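Drying day, and some thoughts on towels

In October the washing never dries in our flat. I hang it in the bedroom, I open the window, I close the window again, and after two days the towels smell like an old cellar. My neighbour Malathi Kurian told me many times to stop suffering and take everything to the shared dryers downstairs. I am stubborn, so it took me until this month.

I carried down one big bag: towels, two sets of bed linen and the thick cotton blanket which my aunt sent from Vakulenko. The blanket was the reason I was nervous. It is heavy even when dry, and I was afraid it would come back the size of a pillowcase.

So I asked Malathi for her rules and wrote them on the back of a receipt. Shake every piece before you put it in. Do not mix towels with sheets, as the sheets wrap around them and the middle stays damp. Close the zips. Leave space in the drum, more than you think is necessary. She also says to take the sheets out while they are still warm and fold them at once, and then you can forget the iron. I like this rule best.

I made the towels first, then the sheets, and the blanket alone at the end. The towels needed longer than I expected. I went up, drank my tea, came back, and gave them 20 minutes more. 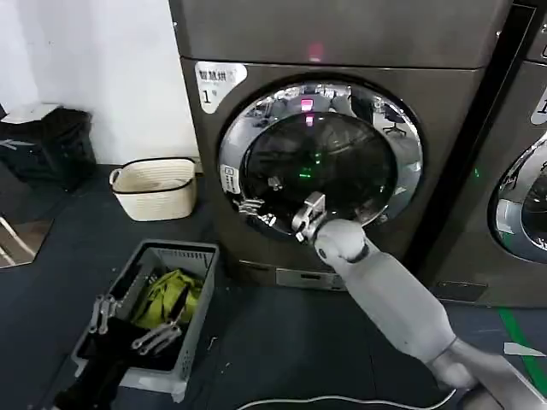
Home Notes, no. 10

I always choose the dryer with the "1" on its label. There is the same kind of machine next to it and I am sure it dries equally well, but a person has habits. I like the round door with its shiny chrome ring, and the dark glass, where you see more of the room than of your own washing.

The blanket came out well. It is a little smaller on one side, or maybe it was always like this and I did not measure. It became softer, and the smell of the cellar is gone - for this alone I would carry the bag again.

Next time I want to try the winter curtains. Malathi says no, they must hang. If somebody has dried lined curtains in a machine, please write to me before I do something stupid.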